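The Room Over the Bakery

Print this page
E-mail this story

Kaja Org took the room over the Brondley bakery in July because it was cheap and the landlord, Mr. Dumitrescu, didn't ask for references. He asked for 53 dollars a week and gave her two keys. One was for the street door. He couldn't remember what the other one was for.

She worked nights at Pikden, folding sheets for the hospital, and got home at 6 in the morning when the bread was coming out. She would buy a roll, eat it on the stairs, and go to bed with the blind down.

On Friday there was a letter under her door. It was addressed to a Mrs. Workar, and the stamp was an old one. Kaja took it down to the shop.

"She had your room," Mr. Dumitrescu said. "That was 30 years ago."

"Who brought it?"

"I thought you did."

She put the letter on the shelf by the kettle and left it there for most of a week. Then she tried the second key in the closet, in the cellar door and in the gate to the yard. It didn't fit any of them.

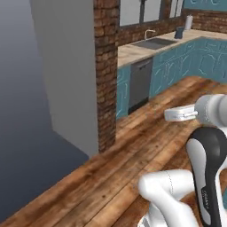
The last place was the mailbox in the hall, the one painted over so many times that she had taken it for part of the wall. The key turned on the second try. Inside were four more letters, all in the same handwriting, all to Mrs. Workar.

Kaja carried them upstairs and put them with the first. She filled the kettle. Then she sat down at the table, found a pen, and copied out the return address.

Print this page
E-mail this story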